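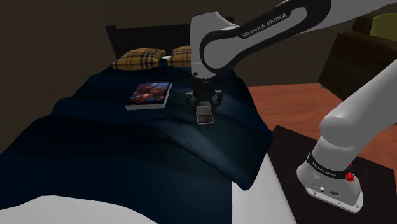

Getting a night's sleep back: notes for the parents' evening
Speaker: Sulastri Lau
Stullinard Community Hall, 7.30 pm

Opening

Thank everyone for coming out. Mention the tea at the back and that the side door sticks.

I worked nights on a hospital switchboard for years before I started running these sessions, so I have been a bad sleeper and I have lived with bad sleepers. I am not a doctor. If your child snores heavily, stops breathing for a moment or is falling asleep at school every day, see your GP first.

Tonight is about ordinary poor sleep in children from nine or ten up to sixteen. Plenty of it applies to the grown-ups too.

Slide 2: what goes wrong

Ask the room: who was up after midnight last night? Leave time for hands.

The usual pattern in the families I see. Bedtime is fine until the last year of primary. Then homework moves later, clubs finish later, tea is later, and lights out slides back a bit each term. Getting-up time stays where it was. By the spring the child is short of sleep all week and lies in until lunchtime at the weekend, and then can't drop off when school comes round again.

Teenagers' body clocks do run later. It isn't laziness. Say this twice, the parents of boys never believe it.

Slide 3: getting-up time first

Most people start with bedtime. I ask them to start with the morning. Pick a getting-up time and keep within an hour of it every day, weekends as well. Curtains open straight away. Breakfast near a window if there is one.

It takes a couple of weeks. The first weekend is horrible. Warn them.

Tilahun family (they are happy for me to use this): two girls sharing a room, one asleep by nine, the other awake until one. They fixed the morning at seven and changed nothing else for the first fortnight. The older girl was asleep by eleven at the end of it. She still reads under the covers and her mum has decided not to mind.

Slide 4: the hour before bed

Things that help. Lamps instead of the big light. Bag packed and clothes out. A bath or shower if they like one. Something dull to listen to.

Things that don't. Rows. Homework in bed. Asking how the test went at ten at night. Any conversation that starts with "while I think of it".

Cola and energy drinks: stop at lunchtime. Tea counts as well.

Slide 5: phones

This is the part people have come for, so don't rush it.

My own rule is that phones charge downstairs, and that goes for the adults. An alarm clock costs very little and does the same job in the morning. If downstairs won't work in your house, try the landing.

Light from the screen gets the blame, but I think the messages do more harm. A group chat at midnight is hard to leave when you are thirteen. Agree a time with one or two other families so that several of them go quiet together. The Hundia Road parents did this with most of a Year 8 form, and I'd suggest ringing round before you announce anything at home.

Don't take the phone away as a punishment for sleeping badly. They will stop telling you when they are awake.

Expect a question about sleep apps. I don't use them. Some children start worrying about the score.

Slide 6: the bedroom

Cool, dark, fairly quiet. A heavier curtain beats most things you can buy. If the street lamp is outside, try a blanket over the rail for a week before spending any money.

Swap a thick duvet for a thinner one with a blanket on top, so they can push a layer off without waking fully.

Slide 7: awake at 3

Clock turned to the wall. If they are still awake and getting cross, up, sit somewhere dim, read something they have read before, back to bed when sleepy. No snacks, no telly. Parents go back to bed as well.

Questions

Allow 20 minutes. Repeat each one for the people at the back.

Handouts are on the table by the door, and the sleep diary is on the reverse. Four weeks of it is plenty. Remind them to stack the chairs.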